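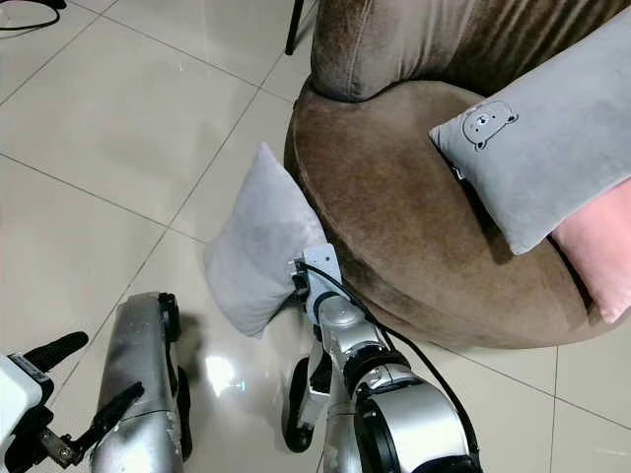 Skirken guidebook returns, with fewer ferries and more soup

The second edition of the only guidebook to the Skirken islands goes on sale in March, 10 years after the first, and readers of the original will be relieved to hear that the map is now the right way up.

Skirken: A Walker's and Idler's Guide was written by Viola Orlandini, who went to the islands for a fortnight to look at seabirds and stayed for two winters because of the ferry timetable. The first edition had a print run of 2000 copies. By her publisher's reckoning 1197 were sold, a good number of them to people who live on Skirken and wanted to see whether they were in it.

The new book has grown by 70 pages. Most of the extra room goes to Ellska, the northern island, which was dealt with last time in a single paragraph ending "bring a sandwich". Ellska has since acquired a bakery, a bunkhouse and a signposted coastal path, although the signposts were put up by two different parishes and disagree about the distance to the lighthouse. Orlandini has walked it both ways and sides with the gloomier parish.

Clulleck, the main village, gets a full chapter. There are notes on the harbour, the chapel and the three places to eat, one of which opens when the owner's knee allows. The soup at the harbour café is praised at such length that the editor, Gerardo Russo, asked for cuts. "I took out two adjectives," he said. "She put one back."

Not everything has got bigger. The section on ferries has shrunk to half a page, in line with the ferries. The boat from the mainland now leaves at 6.40 in the morning, and the afternoon sailing survives only in summer and on the website. Visitors who miss it are directed to the chapter on birds.

Sibusiso Lekota, who drew the new maps, spent five weeks on the islands checking footpaths against the old edition. He found that one bridge had gone, one had been moved, and a stile marked as "tricky" was now a gate. The famous error on the inside cover, which sent a steady trickle of walkers east into a bog in search of the west beach, has been put right. The landlord at Clulleck has asked whether it could be kept, as they generally came in afterwards for a drink and the loan of some socks.

There is also a short essay on winter travel by Birutė Tamošiūnaitė, who crossed Ellska on foot in January and recommends it to anyone who has already been everywhere else. Her packing list runs to a page and a half — it includes two hats, in case of wind, and a third in case of more wind.

Orlandini says she has no plans for a third edition, but she has been seen pricing boots. She will talk about the islands at the Caputo bookshop on the evening of publication, at half past seven. Entry is free and there will be soup, made to the Clulleck recipe as far as the cook has been able to get it out of them.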